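作業ノート 8月 土曜

午前中は誰もいないつもりで来たら、もうAnqiがいてアイロンを温めていた。負けた。コーヒーは私がいれたので引き分けということにしておく。

今日やりたかったのは布まわりの整理と、袖カバーの型紙の直し。それと床。床はずっと「次の土曜にやる」と書き続けてきた場所で、このノートを前にめくるとどの月にも同じことが書いてあって恥ずかしい(筆跡がだんだん雑になっていくのもよくわかる)。

まず布。棚から全部おろして、作業台に広げた。濃いグレーのリブ編みと、薄いグレーのつるっとした方。この二つを同じ箱に入れたのは誰だ、と言いかけて、箱のラベルが自分の字だったので黙った。リブの方は端がくるくる丸まるので、重ねてしまうと次に出したとき耳がどこかわからなくなる。丸めて筒にして、外側を紙で軽く巻いておくのがいちばんよさそう。Amparoは「ハンガーに吊るせばいいのに」と言うけれど、前に吊るして伸びた布の後始末をしたのは私なので、そこは譲らない。

リブ編みは272 g/m²のもの。残りを測ったら、袖を取るにはちょっと心細い長さだった。縦地で40 cm足りない。Golero の在庫にまだ同じ色があるかどうか、月曜以降に問い合わせること。色番を控えた紙が見つからないので、端切れを封筒に入れて送るのが早いと思う。Miranda の方の生地も見本帳では似た色に見えるけど、並べるとあちらは少し青い! 窓際で見比べてみてほしい。蛍光灯の下だと私にも区別がつかなかった。

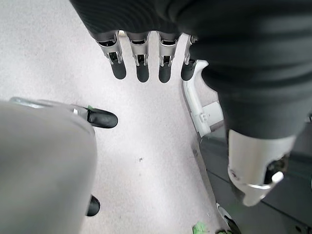

型紙の話に移る。濃い方の袖は、いまのままだと裾の始末に迷いがある。リブを筒に縫って、端をそのまま折り返して押さえるか、別布でカフをつけるか。折り返しはすぐできるし見た目もすっきりするのだけど、縫い目のところだけ伸びなくなって、引っ張るとぷつぷつ糸が切れる音がする(あの音、本当に苦手)。カフつきは手間が倍になるかわりに、端がまっすぐ落ち着く。Harpreetに両方の試し縫いを渡して、目をつぶって触ってもらったら、迷わずカフの方を選んだ。理由を聞いたら「こっちの方が服っぽい」だそうで、参考になるようなならないような。でも私も同じ意見なので、カフでいく。

縫い代は10 mm。前回は端切れの都合で細くしてしまって、裏返したときにほつれが出た。ロックをかける前に仮止めのクリップを外し忘れないこと。書いておかないとまたやる。実際、今日も一個、押さえの手前ぎりぎりで気づいた。心臓に悪い。

薄いグレーの方は問題が少ない。滑りがよくて、布どうしがひっかからない。ただしチャコの線がすぐ消える。水で消えるペンを試したら今度は消えるのが遅くて、乾くまで待っている間に何を印したのか忘れた。結局しつけ糸で印をつけることにした。昔ながらのやり方だけど早い。色は白だと見えないので、オレンジの糸を使った。オレンジはあとひと巻きしかないから、買い物リストに入れておく。

洗いの試験もした。四角く切った端切れを二種類、ぬるい水で15分つけおきして、タオルで挟んで平干し。リブの方は乾いたあと横にほんの少し縮んだ気がする。気がする、では困るので、次はちゃんと切る前の寸法を布に縫い込んでおく。今回は寸法を書いた付箋が水の中で行方不明になった。付箋を一緒に水に入れたのは私です。はい。

昼はEdemが買ってきた揚げパンを外で食べた。布のそばで油ものを食べない、というルールは全員わりと守っている。中でも食べていい果物の範囲についてだけ、まだもめている。桃はだめだと思う。Mohitは桃賛成派。

午後は床。床に直接ものを置くのをやめたくて、とりあえず足元に転がっているものを全部ひとつの箱に入れた。白いプラスチックのブラケットみたいに、頭がフックになっていて下が平たい箱型のものは、立てかけておくと何かのはずみで倒れるし、踏むと痛い。靴をはいていても痛い。こういう形のものは横に寝かせて浅い引き出しに入れるのが正解だと思うのだけど、浅い引き出しはいま糸で満員なので、糸の方をどうするか先に決めないといけない。片づけはいつもこうなる。ひとつ動かすと隣がはみ出す。

それからチャコールグレーの低い台のまわり。継ぎ目のところに糸くずがたまるので、掃除機の細いノズルで吸う。ほうきだと奥に押し込むだけになってしまう。リブの毛羽は思ったより細かくて、暗い色の面だと目立たないくせに、指でなぞるとしっかり集まってくる。濃いグレーを裁つ日と薄いグレーを裁つ日は分けたほうがいい。今日は順番を間違えて、薄い方に濃い毛羽がついた。粘着ローラーで取れたけど、ローラーの紙がもったいないくらい減った。

緑のテープについても書いておく。裁断のときの合印に使うのは反対です、と前にも言ったような。小さくちぎって貼るとたしかに見やすい。でも、ニットに貼ったまま一晩置くと、はがすときに表面の毛羽を持っていく。布に貼っていいのはその日のうちにはがす場合だけ、にしませんか。硬いものに貼る分には何の文句もないです、むしろ目立って助かる。テープの置き場所は作業台の右の引き出し。Durville の鋏と同じ段に戻しておきました。鋏で紙を切った人は、名乗り出なくていいので研ぎ代だけ缶に入れてください。
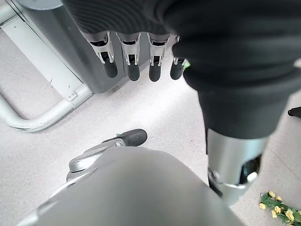 濃いグレーのリブ。袖はカフでまっすぐ終わり、小さい緑のテープは親指の先と向かい側の四本目に。

夕方、型紙を引き直した。袖山にあたるところのカーブをゆるめて、折りじわが一か所に集まらないようにしたつもり。リブは厚みがあるから、余った分がもこっとかたまりになって、細く見せようとしても細くならない。Anqiは「もこっとしているのがいい」と言うし、触ると気持ちいいのはわかる。私も嫌いではない。でも縫う側としては、あの厚みが四枚重なるところで針が止まるのが困る。ニット用の太い針に替えて、手回しで越えた。押さえ圧をひと目盛りゆるめると越えやすい。終わったら戻すこと! 戻し忘れると次に薄い方を縫う人が泣く(先月泣いたのはAmparo)。

古い型紙は捨てずに、裏に「旧」と赤で書いて筒に戻した。新しい方は Kititz の厚紙に写すつもりだったのに、厚紙が反っていて線がずれる。重しをのせて一晩置いてみる。重しは辞書。辞書が今でも役に立っている唯一の場面かもしれない。

次にやること
・Golero にリブの端切れを送って在庫を聞く
・オレンジのしつけ糸、粘着ローラーの替え紙
・洗いの試験をやり直す(寸法は縫い込む、付箋禁止)
・糸の引き出しを空ける。これはMohitと一緒に。ひとりでやると全部取っておいてしまう
・カフの試し縫いをもう一本、今度は縫い目をジグザグで
・アイロン台のカバー、そろそろ替えどき。余った薄いグレーで作れるか計ってみる

帰りがけに床を見たら、もう糸くずが落ちていた。自分の靴下についていたやつだった。月曜に来た人、辞書はそのままにしておいてください。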